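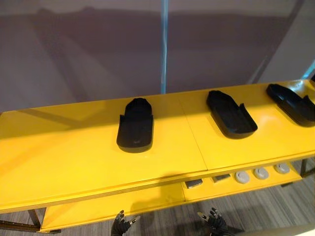
Rastiseck, July 7, 2019

1/ Notes from the Sekine line. The yellow table used to be a two-person handling station. The people are still employed. Their job descriptions are not the same.

2/ Black trays on top, small parts on the lower shelf. Height was set for standing adults and has not been changed. The hands work from the front, as the operators did.

3/ Clear plastic is the slow material. Scratches and glare both show up in the wrist view, and someone has to decide which is which. That used to take a glance. It is now a logged task.

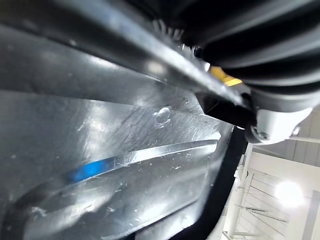
4/ Staffing

Josten moved 6 operators from handling to supervision. Training was 80 hours each. Pay grade went up one step. Complaints went from sore wrists to sore eyes.

5/ Metal hardware over a pale surface is still the part people watch most closely. Fingers on one side, thumb on the other, little margin. 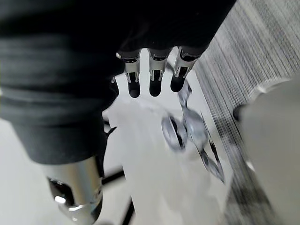 Operators can stop the hand at any point and are not asked to justify it. Stops logged so far: 1866. The shift plan gets revised in August.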